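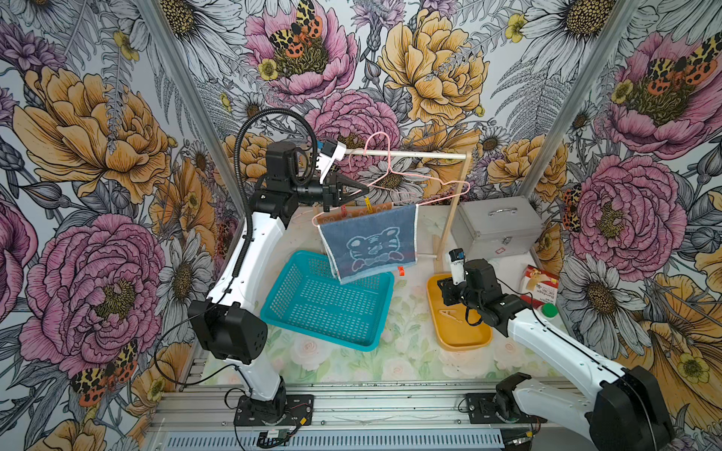 A reader from Pacheco wrote to ask why a person has to move the robot at all, if the robot is supposed to do the job by itself. It is a fair question, and most of this page is the answer.

How a robot arm is shown a task

A robot arm has motors at its joints. A computer tells each motor how far to turn. For a simple job in a factory, such as lifting the same box from the same spot all day, a programmer can write those turns down as numbers. The arm repeats them.

Laundry is harder. A towel folds differently each time it is picked up. A clothespin can land in its tray facing any direction. No single list of numbers fits every case. For jobs like these, people often show the arm what to do many times, and a computer program looks for the pattern. One complete showing is called a demonstration.

Two ways to show it

The first way is by hand. A person takes hold of the arm and pushes it through the motion. The motors are set so that they do not fight back. Sensors in the joints measure every angle and the computer saves them.

The second way is by remote control. The person does not touch the working arm. One common method uses a second, smaller arm called a leader. When the person bends the leader's elbow, the working arm, called the follower, bends its elbow too. Squeezing a handle closes the gripper. A robot with two arms needs two leaders, one for each of the person's hands.

Remote control has one large advantage: the person's hands stay out of view. The cameras see only the robot and the objects, so they record what the robot will see later when it works alone.

What gets saved

Each demonstration is stored as a table of times. At every time step there are joint angles, the opening of each gripper, and pictures from the cameras. A camera on the wrist gives a close view of whatever the gripper is about to grab — a hanger hook, for example, or the edge of a cloth.

The program then practices matching pictures to movements. This step is called training. It happens on a computer, and the arm can be switched off while it runs.

Why mistakes matter

At Gristik, our workshop, a helper gave 23 demonstrations of hanging up a towel in June. In 4 of them the towel slipped. We kept those in a separate folder with a label. A slip followed by a good recovery can be useful, as it shows the arm how to fix a problem. A slip with no recovery mostly teaches the slip.

We also move the objects between demonstrations. If the basket always stands in one place, the program may learn the place and ignore the basket.

Try it with a friend

You need a blindfold, a cup and a table. Your friend wears the blindfold and is the follower. You are the leader, and you may use only 5 words: left, right, forward, open, close. Guide your friend's hand to the cup. Write down every word you say, in order. Then move the cup a little and read out the same list. Compare where the hand ends up with where the cup is.

Words to know

Gripper: the part of a robot arm that holds things.
Joint: a place where the arm bends or turns.
Leader and follower: the arm a person moves, and the arm that copies it.
Demonstration: one complete showing of a task.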